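Getting the kitchen drawers and cupboards back under control

Posted in Kitchen, Storage

I moved into the flat on Ocampo Road with one saucepan and a box of mugs, and somehow I now own enough to stock a small café. Every spring I have a go at sorting it all out, and this year I finally wrote down what worked so I don't have to work it out again next time (you're welcome, future me).

Start with the drawer you open most. Mine is the one next to the hob. Tip the whole lot out on a tea towel, wipe the drawer with warm water and a drop of washing-up liquid, and let it dry properly before anything goes back. I leave mine open overnight. Then only put back what you've used since Christmas. The rest goes in a shoebox on top of the fridge, and if you haven't gone looking for it by June, off to the charity shop it goes!

Sticky drawer runners – rub a plain white candle along them. I used to spray them with oil, which is lovely for a week and then collects every crumb in the house.

Lids are the real misery. I tried stacking them, I tried a washing-up rack (too wide for my cupboard), and in the end I put a tension rod across the front of the shelf and stood them up behind it. Two rods are better than one if you've got heavy glass lids. Measure first. My cupboard is 268 mm deep at the back where the pipe comes through, and I bought everything for 300 like an idiot.

Spice jars: label the lids if they live in a drawer, label the fronts if they live on a shelf. Masking tape and a biro will do. I did buy a set of nice printed ones from Mamelier and they looked gorgeous until the steam got at them.

Now, hooks. I love a hook. Anything with a hole in the handle can come out of the drawer, and you get so much room back. A few things I've learnt:

Stick-on hooks need a clean wall and a full day before you hang anything on them. Wipe the tiles with a bit of surgical spirit first, and don't put them right above the kettle.

A strip with several hooks on it is far less faff than putting up single ones, because you only have to get one thing level. Mine holds 2 kilos, so it gets the whisks and sieves and the frying pan lives elsewhere.

If you're renting and can't drill, cable ties will hold a hook strip on to any rail or shelf upright you've already got. Pull them tight, snip the tails flush, and turn the snipped end to the back so you don't scratch your knuckles.
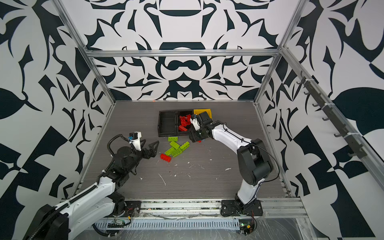 Lâm Diệp wrote in to say that cable ties go brittle near a cooker, and that garden wire with a plastic coat lasts much longer if you twist it twice and tuck the ends in. I've switched the one nearest my oven and so far so good, although it's a bit fiddly with cold hands.

Last bit, the cupboard under the sink. Put a cheap plastic tray in there, the sort for wellies, and stand all the bottles in it. When something leaks you lift out the tray and rinse it in the bath. Cloths go in an old tissue box, and bin bags hang on a dowel so you can tear them off with one hand.

Next on my list is the airing cupboard, which I'm dreading. If you've found a way of folding a fitted sheet that stays folded, please leave it in the comments!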